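Rapport de projet - Module Textiles et entretien, semestre 4

## 1. Objet

Le projet porte sur la tenue dimensionnelle et la tenue des coloris de petites pièces de coton teint soumises à des lavages domestiques répétés. Le sujet a été retenu en février, après abandon d'une première piste sur les adoucissants, jugée trop dépendante de la composition des produits du commerce.

Deux questions ont été posées :

- le retrait se stabilise-t-il avant la fin de la série de cycles ?
- l'ordre de pliage et d'empilage a-t-il une influence sur le dégorgement entre teintes sombres et teintes vives ?

## 2. Matériel

Les échantillons proviennent d'un même fournisseur, Nevness, et sont en coton 100 % selon l'étiquette. Le lot compte 19 pièces, ourlées en usine. La lessive est une poudre sans azurant, référence Pamia, dosée à la cuillère rase. L'eau du réseau de Skuvimmont est dure, ce qui a conduit à détartrer la machine avant la série.

Les pièces sombres et les pièces rouges ou roses ont été traitées séparément pour la première question, ensemble pour la seconde. Le contact prolongé entre deux teintes, tissu plié, est le cas le plus défavorable décrit dans la littérature d'entretien.

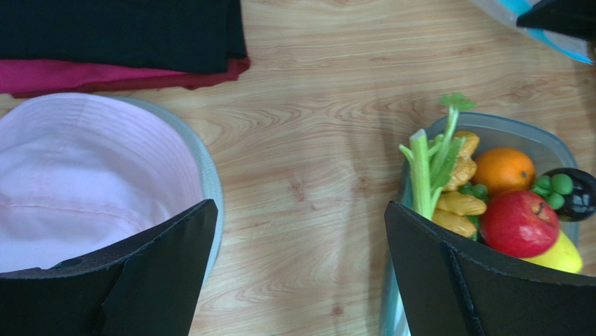 *Fig. 1 - Tissu noir plié sur tissu magenta à rouge sombre, plateau en bois clair.*

## 3. Protocole

Chaque pièce est mesurée à plat, sans tension, dans le sens chaîne puis dans le sens trame. La mesure est reprise après chaque séchage. Quatre cycles sont appliqués à 40 °C, essorage réduit, séchage à l'air sur grille horizontale. Le repassage est exclu.

Pour le dégorgement, une bande témoin de coton blanc est intercalée entre les deux teintes, puis comparée à l'échelle de gris. La lecture est faite par 2 opérateurs, à la lumière du jour, côté nord. En cas d'écart, la note la plus basse est conservée.

## 4. Résultats

Le retrait est plus marqué dans le sens chaîne que dans le sens trame. L'essentiel apparaît au premier cycle ; les deux derniers n'apportent plus de variation supérieure à l'incertitude de lecture de la règle. Une pièce a été écartée du calcul, son ourlet s'étant défait.

Les bandes témoins placées sous les teintes vives sont plus chargées que celles placées sous le noir. L'ordre d'empilage seul n'a pas d'effet mesurable. L'humidité résiduelle au moment du pliage en a un - net dès la première série. 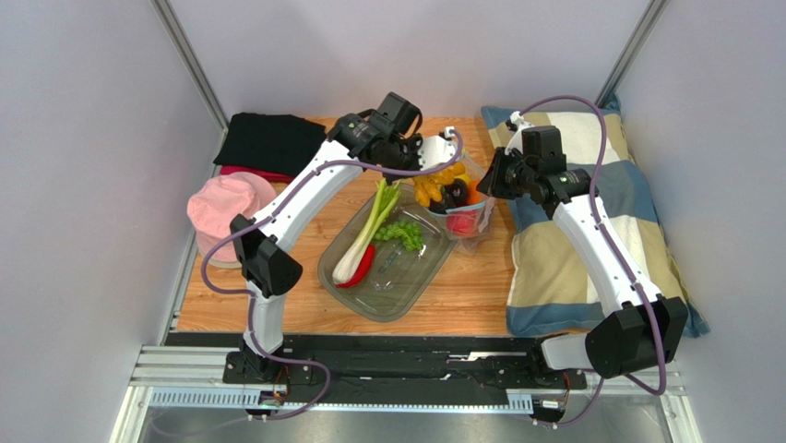 **Skuvimmont, le 30 mai 2022**

## 5. Discussion

La méthode de mesure reste le point faible. La règle graduée au millimètre convient aux grandes pièces, beaucoup moins aux petites, pour lesquelles l'erreur relative devient gênante. Un gabarit perforé, du type Ko, aurait réduit la dispersion entre opérateurs.

La température réelle du bain n'a pas été relevée. Les valeurs citées sont celles du programme affiché.

## 6. Suites

- reprendre la série avec une eau adoucie ;
- peser les pièces avant pliage pour quantifier l'humidité résiduelle ;
- étendre l'essai aux mélanges coton-polyester.

Les relevés bruts figurent en annexe 2.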